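„Ein gutes Hemd hält länger als die Mode“

Detlef Weidemann hat den größten Teil seines Berufslebens mit Kleidung verbracht, die andere Leute nicht mehr haben wollten. Seit neun Jahren führt er Prastus, einen Laden für gebrauchte Alltagskleidung mit angeschlossener Änderungsschneiderei. Vorher war er Einkäufer bei einem Textilgroßhandel. Wir haben ihn an einem Vormittag besucht, bevor der Laden öffnete.

Die Idee kam ihm noch im alten Beruf. „Wir haben Ware nach Gewicht eingekauft und nach Farbe sortiert. Ob eine Naht gerade war, hat in der Abteilung keinen interessiert“, sagt Weidemann. Als seine Stelle gestrichen wurde, mietete er eine frühere Drogerie und fing mit 198 Teilen an, die er bei Haushaltsauflösungen gekauft hatte. Die Liste von damals hat er aufgehoben, handschriftlich, in einem Schulheft. Heute hängen im Verkaufsraum und im Lager zusammen 1000 Stücke, mehr passen nicht hinein.

Designerstücke nimmt er ungern an. Damit habe er am Anfang Lehrgeld bezahlt, erzählt er, die Sachen hätten monatelang gehangen, und am Ende sei noch über die Echtheit gestritten worden. Gefragt seien Hosen, Pullover, Hemden, Kinderjacken. „Die Leute kommen am Samstag und brauchen am Montag etwas fürs Büro. Die wollen keine Geschichte dazu.“

Bei der Annahme geht er immer gleich vor. Zuerst sieht er sich den Kragen an, dann die Achseln, dann die Säume. Ein abgestoßener Kragen lasse sich bei einem Oberhemd manchmal wenden, bei Strickware gehe das nicht. Fehlende Knöpfe stören ihn nicht, davon hat er mehrere Dosen voll. Schwieriger sind Gerüche. Weichspüler bekomme man kaum wieder heraus, Mottenkugeln auch nicht.

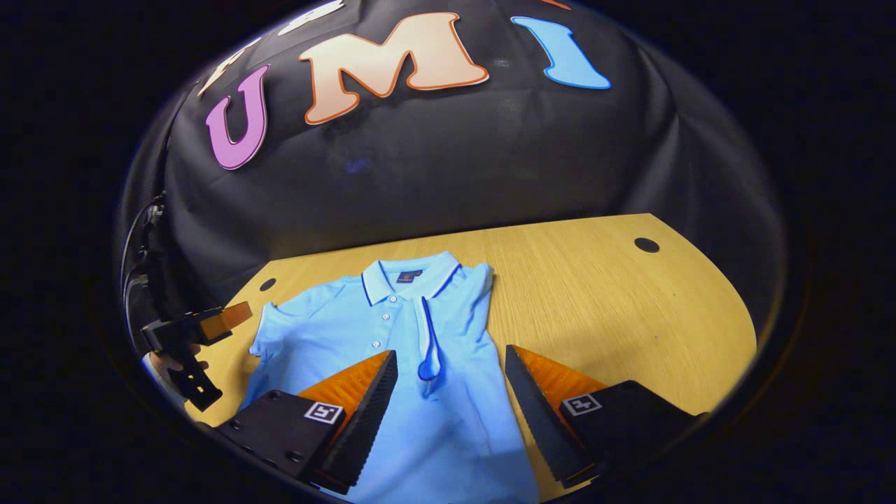 Über Preise redet er offen. Ein Drittel des Verkaufserlöses geht an die Kundin oder den Kunden, der Rest bleibt im Laden. Davon bezahlt er Miete, Strom und zwei Angestellte in der Schneiderei. „Reich wird man damit nicht. Im ersten Jahr habe ich nebenher noch Inventuren gemacht.“ Was nach einer Saison nicht verkauft ist, wird zurückgegeben oder geht an die Kleiderkammer Kekus zwei Straßen weiter.

Die Konkurrenz aus dem Internet spürt er, vor allem bei jüngeren Kunden. Eine Zeit lang hat er selbst über die Plattform Ernance verkauft und es wieder gelassen. Das Verpacken habe mehr Zeit gekostet als das Verkaufen, und viele Pakete seien zurückgekommen. „Hose zu kurz, steht dann da. Im Laden hätte ich das vorher gesehen.“

Mehr Sorgen macht ihm die Qualität der Ware, die hereinkommt. Vieles sei nach einem Sommer verzogen, die Seitennähte wanderten nach vorn. Ältere Baumwolle sei oft dichter gestrickt gewesen. Wer neu kaufe, solle das Teil auf links drehen und sich die Nähte ansehen, das koste nichts.

Im April will Weidemann den hinteren Raum umbauen und dort an den Abenden Nähkurse anbieten, für den Anfang Hosen kürzen und Reißverschlüsse tauschen. Anmelden kann man sich im Laden, telefonisch nimmt er keine Anmeldungen an.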